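**Adville gets its cables in order**

The Adville Public Library has entered the age of the labeled wire. After 2 months of work that began in September, the tangle behind the basement door has been pulled out and replaced with fresh cable, and staff say the printer on the upper floor can now be reached from the upper floor.

The old wiring had grown by habit. Someone needed a phone, someone else needed a catalog terminal, and a fresh line went in beside the dead ones. When Flemari, the firm hired for the job, opened the ceiling over the reading room, it found 456 cables, of which 124 were connected to anything at both ends. One ran all the way to the garden shed and stopped there, apparently satisfied.

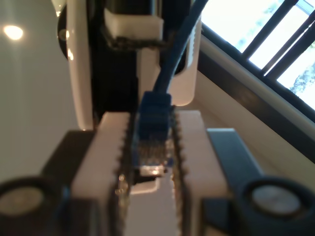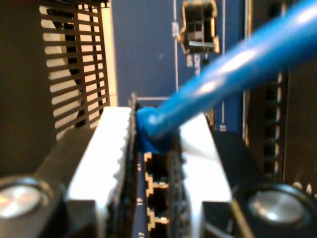
Patching has been the slow part. Each line from the building ends in the basement, where it gets a plug, a port and a place in a spreadsheet that has its own backup. Blue was chosen for the public network, after a discussion longer than you would expect, and it goes right down to the molded boot behind the plug. The switch panel is blue too, so the effect is tasteful, if not a great help to anyone hunting for a cable with a flashlight. Spare ports have been left for whatever the library thinks of next.

Szymon Górecki, who runs the building's systems, would like it known that the spare ports are not an invitation. He has asked departments to file a form before plugging in anything, including fans with smart features, and has received 4 forms so far, all from the children's section.

The old cable went to Villanueva for recycling. The public network stays up during opening hours while the last lines are moved over, and the basement remains off limits to visitors, several of whom have asked.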